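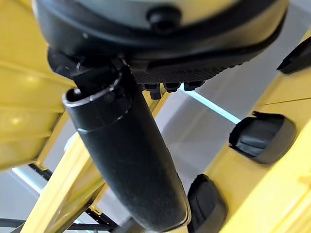
2 min read

So I finally got along to the Jedside open day on Thursday, which I've been banging on about since February, and I came home with sore feet and a lot of opinions about laundry.

My question going in was the same one I've had for years: can a machine do my boring jobs yet? Folding, wiping, putting the shopping away. I'm not after conversation, I just want the bench cleaned while I'm at the footy.

First half hour I mostly gawked at the hardware up close. So many black fittings on bright yellow! Someone had a real thing for that colour. Rubber pads, tubes, seams, little scuffs and a bit of dust too, which I found oddly reassuring. Gear that gets used looks like that. My vacuum certainly does.

Then I got onto the hands, because hands are the whole game, I reckon. Arms have been good for ages (any car factory will show you that), but a tea towel is floppy and different every time you pick it up.
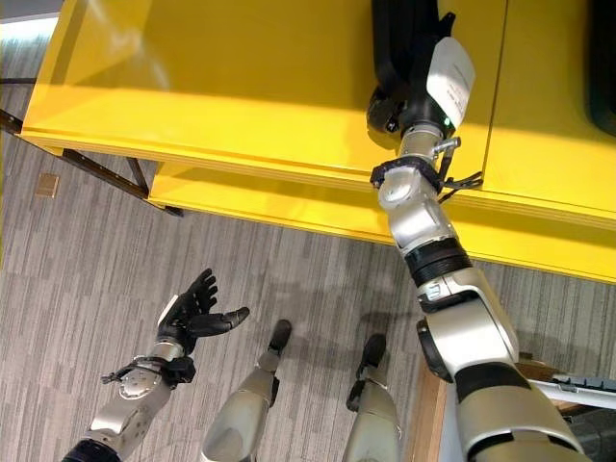

I had a good long natter with one of the Zolari crew about exactly this. Their view is that tidying a table is close, folding is getting there, and anything involving a fitted sheet is years off. Fair enough, I can't fold one either.

Shop-floor work sounds further along. Tikalano reckons moving parts from one tray to another is fine for 20 minutes at a stretch, but you'd want 300 goes in a row without a drop before you let it run on its own. At home I'd settle for 100, provided it stays away from the good glasses.

Would I buy one now? Nah. I'd hire one for a weekend though, and point it straight at the garage. Nzioka has an open day coming up as well and I've already put my name down, so more on that once I've been. Bring comfy shoes if you're going, and eat first, the sausage sizzle queue was ridiculous.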